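Call for Participants: Household Budget Diary Study on Sales Tax and Everyday Spending

Traltent is recruiting adult residents of Zustville and the Dirkside district for a paid study of how local sales tax changes affect household purchases. The study compares spending before and after the rate change scheduled for July. It takes no position on whether the change should have been adopted.

Background

Most estimates of how households respond to a sales tax increase rely on store receipts or on totals reported by the retailer. Those sources show what was sold. They do not show whether a household bought less, switched to a cheaper item, drove across the city line, or put the purchase off. The Negri diary method, which this study uses, asks participants to record purchases and intended purchases separately, so that a delayed purchase can be told apart from a dropped one.

Who can take part

You may apply if you:
- are 18 or older
- live at an address inside Zustville city limits or in Dirkside
- make at least half of your household's regular purchases yourself
- can read and write English well enough to fill in a short form
- expect to stay at your current address until the end of the study

Only one person per household may enroll. Employees of the city finance office and owners of retail businesses in the study area are not eligible. Renters and homeowners are both welcome. Income is not a condition for enrollment, but it is used to balance the sample, and some income groups may fill before others.

What participation involves

Participants keep a purchase diary for 51 days. Entries can be made on paper or through a web form and should be completed on the day of purchase. Each entry records the type of item, the price before tax, the total paid, and the place of purchase. Brand names are not needed. Rent, mortgage payments, and medical bills are left out.

You will also attend 2 sessions at our Dirkside office, one at the start and one at the end. Each session lasts almost 2 hours. The first covers diary instructions and a short set of choice tasks, in which you decide between household goods at stated prices. The second repeats the choice tasks with different prices and adds an exit interview. 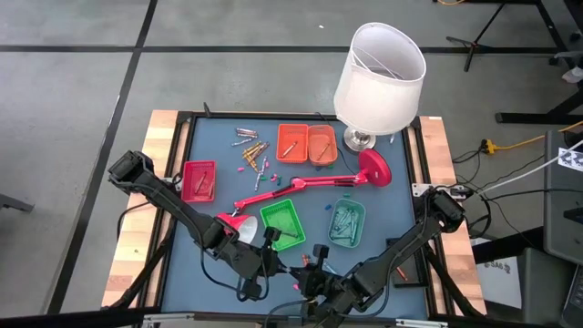
Work table with lamp and green basket.

Choice tasks have no right or wrong answers. One task in each session is drawn at random and paid out at the stated terms, so it is in your interest to answer as you would in a store.

Compensation

Payment is made in two parts — a fixed amount after the first session and the balance after the final diary is checked for completeness. A diary with more than five missing days is treated as incomplete and receives partial payment. Parking and bus fare are covered. Study payments may count as taxable income, and participants are responsible for reporting them.

Privacy

Diaries are stored under a participant number. Names and addresses are kept in a separate file and deleted once payments have cleared. Results are published as group averages only. No individual record is shared with the city, with retailers, or with any tax authority except where the law requires it. You may withdraw at any time and ask that your diary be destroyed.

How to apply

Complete the screening form at the front desk, Suite 1716, or request a copy by mail from Traltent, P.O. Box 1896, Zustville. Screening takes a few minutes and does not commit you to the study. Applicants who pass will be offered a first session on a Monday, either at 9:30 a.m. or at 5:30 p.m. Applications are reviewed in the order received. Applicants not selected will be placed on a waiting list unless they ask to be removed.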